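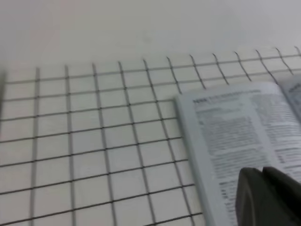 About us

Hi, and welcome! I started Lovthorpe because I kept rescuing printed things. Old program booklets, address directories, club magazines, the kind of paper that fills the bottom drawer and then gets carried out to the curb when somebody moves. I have a soft spot for all of it (my family will tell you it's more than a soft spot), and these days looking after it is my job.

We're a small reading and sorting studio. People bring us boxes, we open them up, go through every book and booklet, and work out what's there. Then we make you a proper list so you can find things again. You'd be amazed how happy a good list makes people!

How we work

Everything happens on white tables with a square grid across them. I love a grid. You lay a book down, open it, and you've got straight lines to set it against, though I'll admit I still put things down crooked half the time and only notice later.

I go page by page, and I don't rush it. Our biggest job so far was the Renetti boxes, 200 pieces in all, and I spent most of August on them with a fan going and a paperclip on everything that moved.

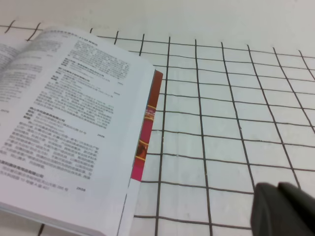
Books in other languages are some of my favorites. We get a fair number in Chinese, and directories and indexes are a treat to list, with the headings and the little numbers down the side to keep you company. I read slowly in a couple of languages and badly in a few more, so for the rest we work with the readers at Baek, who are patient with my questions and very quick with their answers.

I'm a sucker for a nice cover, too. Give me a bit of red and gold and I'll be no use to you for ten minutes.

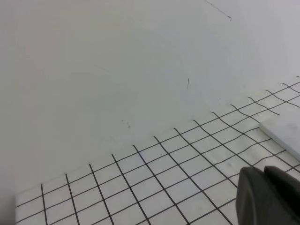 Where to find us

We're in the Gronano building, unit 911, up the back stairs. It's plain white walls and good light, and that suits us fine. The door's open from 10 in the morning, and if you're bringing more than one box, please call first so I can clear a table.

What it costs

A first look is free and takes 30 minutes. After that we charge by the box, and I'll give you the price before I start. There's a shelf by the door with 13 booklets on it that came to us without a home, so have a browse while you wait, and take one if it speaks to you.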